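# 서랍 하나를 여는 데 필요한 것

Vilalitz 연구소 3층에는 창문이 없는 방이 있다. 안에는 책상 여섯 개와 서버 랙이 있고, 연구원들은 하루 대부분을 모니터 앞에서 보낸다. 이들이 다루는 로봇은 화면 속 집에서 움직인다. 지난 1년 동안 이 팀이 매달린 과제는 서랍 열기였다.

연구를 이끄는 Annelore Wiegand는 서랍을 고른 이유를 간단히 설명했다. "집 안에서 로봇이 할 만한 일을 적어 보면 절반은 무언가를 여는 데서 시작합니다. 양말을 꺼내든 약을 찾든 먼저 서랍을 당겨야 합니다. 그런데 우리가 쓰던 정책은 바로 그 첫 단계에서 가장 많이 실패했습니다."

팀이 개발한 방법의 이름은 Plestus다. 시뮬레이션에서 사람이 원격으로 로봇을 조종해 시연을 만들고, 정책은 그 시연을 흉내 내며 배운다. 여기까지는 널리 쓰이는 모방 학습과 같다. 차이는 시점을 다루는 방식에 있다. Plestus는 로봇 몸체 위에서 앞을 보는 시점과 그리퍼 바로 뒤에서 보는 시점을 따로 학습시킨 뒤, 매 순간 어느 쪽을 더 믿을지 스스로 정하게 한다.

그리퍼 쪽 시점은 손잡이에 가까이 갔을 때 유용하다. 하지만 팔이 다른 방향을 향하고 있으면 서랍장이 아예 보이지 않을 수도 있다. 예전 정책은 이런 입력이 들어와도 두 시점을 똑같은 비중으로 섞었다. 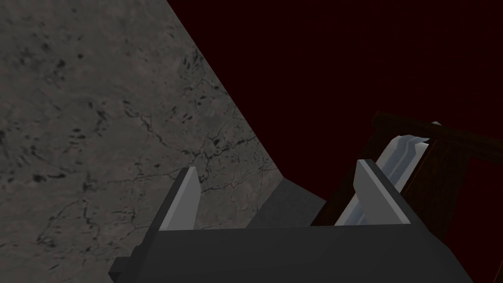
*그리퍼 바로 뒤에서 본 시뮬레이션 장면. 벌어진 두 손가락 너머로 금이 간 석재 질감의 면과 어두운색 목재 틀이 보인다.*

이 문제를 처음 지적한 사람은 박사과정 연구원 Natnael Beyene였다. 그는 실패한 시도를 하나씩 되돌려 보면서 정책이 어떤 입력에 반응했는지 기록했다. 모두 259건이었다. 그중 상당수에서 로봇은 서랍과 관계없는 배경의 무늬에 끌려 팔을 엉뚱한 쪽으로 틀었다. 나뭇결이나 돌의 얼룩처럼 대비가 강한 질감이 특히 문제였다.

"처음에는 제어기 오류인 줄 알았습니다." Beyene의 말이다. "관절 값을 다 확인했는데 이상이 없었습니다. 로봇은 지시받은 대로 정확히 움직였고, 지시가 잘못되어 있었던 겁니다."

해결책을 찾는 데는 넉 달이 걸렸다. 첫 번째 시도는 배경을 단순하게 만드는 것이었다. 벽과 바닥을 모두 회색으로 바꾸자 성공률은 올랐지만, 질감을 되돌리면 다시 떨어졌다. 두 번째 시도에서는 반대로 방마다 벽 색과 바닥재, 조명을 무작위로 바꾸었다. 결과는 나아졌으나 학습 시간이 지나치게 길어졌다.

팀은 결국 데이터를 늘리는 대신 시점별 신뢰도를 계산하는 작은 네트워크를 하나 추가했다. 이 네트워크는 각 시점의 영상에서 목표 물체가 얼마나 분명하게 드러나는지를 점수로 매긴다. 점수가 낮은 시점은 행동을 결정할 때 비중이 줄어든다. 팀 안에서는 이 부분을 Pinto라고 부른다.

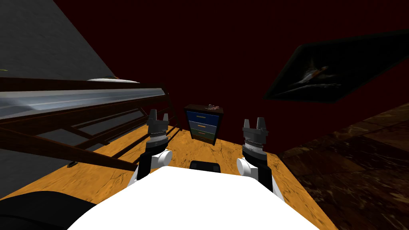
학습에 쓰인 시연은 2,000개다. 조종은 Dario Tedesco와 Marlene Strobel이 나누어 맡았다. 두 사람의 습관은 꽤 달랐다. Tedesco는 두 팔을 함께 뻗어 서랍 앞까지 간 다음 한쪽을 골랐고, Strobel은 처음부터 쓸 팔을 정해 놓고 나머지는 되도록 움직이지 않았다. 논문 초안에는 이 차이가 각주로만 들어갔다가, 심사 과정에서 별도의 절로 옮겨졌다.

두 사람의 시연을 섞어 학습한 정책은 한 사람의 것만 쓴 정책보다 초반에 더 자주 망설였다. 어느 팔을 내밀지 정하지 못하고 중간에서 멈추는 식이었다. Strobel은 이를 해결하려고 시연마다 어느 팔을 쓸지 표시하는 값을 넣자고 제안했다. 값을 넣은 뒤 멈춤은 눈에 띄게 줄었다.

최종 평가는 725회의 시도로 이루어졌다. 서랍장의 위치와 로봇의 출발점은 매번 바뀌었다. 연구팀은 손잡이에 닿았는지, 제대로 걸었는지, 서랍을 끝까지 당겼는지를 나누어 채점했다. Plestus는 세 항목 모두에서 기존 방식을 앞섰다. 차이가 가장 큰 것은 손잡이에 닿는 단계였고, 서랍을 당기는 단계의 차이는 작았다.

Wiegand는 두 번째 결과를 더 중요하게 본다. 당기는 동작에서는 힘의 방향이 조금만 어긋나도 서랍이 레일에 걸린다. 시점을 잘 고르는 것만으로는 풀리지 않는 문제다. 현재 시뮬레이터의 접촉 모델은 손잡이와 손가락 사이의 마찰을 단순하게 처리하고 있어서, 화면에서 잘 되는 동작이 실제 가구에서도 통할지는 아직 알 수 없다.
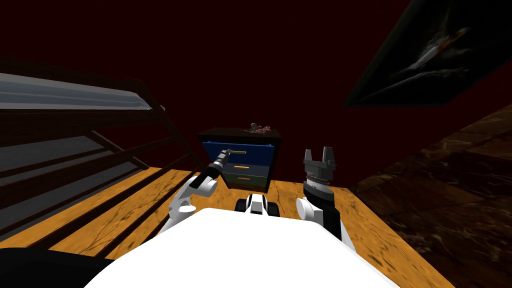

외부의 평가도 비슷한 지점을 짚는다. 가구 조작을 오래 연구해 온 Helmut Wegener는 이 방법의 장점으로 구조가 단순하다는 점을 들었다. 기존 정책에 네트워크 하나만 덧붙이면 되므로 다른 연구실에서도 시험하기 쉽다는 것이다. 다만 그는 서랍 하나로 결론을 내리기는 이르다고 했다. "문과 뚜껑, 미닫이에서도 같은 결과가 나오는지 봐야 합니다. 여닫이문은 손이 원을 그리며 움직여야 하니 시야가 훨씬 빨리 바뀝니다."

연구팀도 이를 알고 있다. 후속 과제인 Gritimar에서는 여닫이문과 뚜껑이 있는 상자를 다룬다. 손가락의 접촉력을 입력에 포함하는 작업도 시작했다. 시뮬레이터의 마찰 모델은 Beyene가 새로 쓰고 있으며, 계산 속도가 느려지는 문제가 남아 있다.

실물 로봇을 이용한 첫 시험은 6월로 잡혀 있다. 시험에 쓸 서랍장은 아직 정하지 않았다. Tedesco는 레일이 뻑뻑한 중고 가구를 쓰자고 하고, Strobel은 시뮬레이션과 치수가 같은 것을 새로 맞추자고 한다. Wiegand는 예산을 확인한 뒤 결정하겠다고 했다.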